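Oktober, spätabends

Was für ein Tag! Endlich haben wir unsere Regeln für die Schiebeversuche bei Grora festgezurrt, und ich bin ganz begeistert, wie schlank sie geworden sind – acht Punkte, alle auf einem Blatt. Mein Liebling ist Punkt 3: Vor jedem Lauf wird die Lage aller Klötze notiert, auch die der Klötze, die der Stab gar nicht anfahren soll.

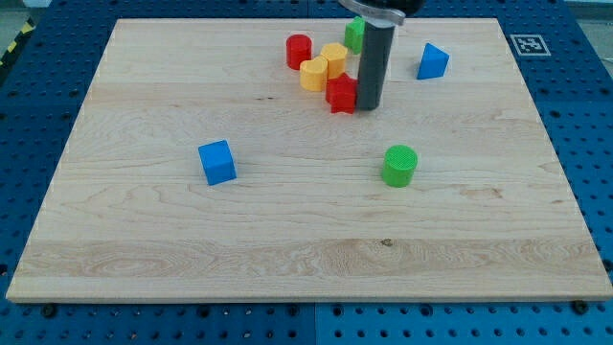

Punkt 3, ausprobiert

Beim roten Stern neben dem gelben Herz sieht man, wie eng es zugehen kann. »Berührt« und »fast berührt« sind jetzt getrennte Einträge! Lauf 406 muss ich danach noch einmal durchsehen. Morgen kommt das Kapitel zum Not-Halt dran, darauf freue ich mich richtig.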